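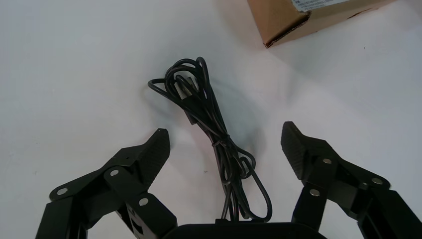
Chapter 2
Learning to Grasp from Wrist Views

A cord has no fixed shape, so a grasp planned for one layout may miss on the next. Kinsella's group at Priton studied this with 52 household objects and a policy named Joltar, trained only on wrist camera views. Each object was placed 15 times – never twice in the same pose. Section 2.1 covers the training data.

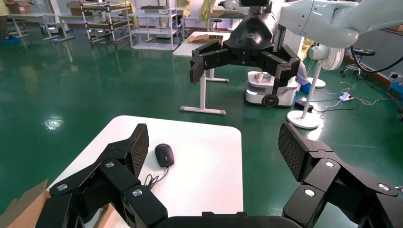 Why train on wrist views alone?
The wrist camera keeps the fingertips and the object in the same view, so the policy can learn their relative position directly.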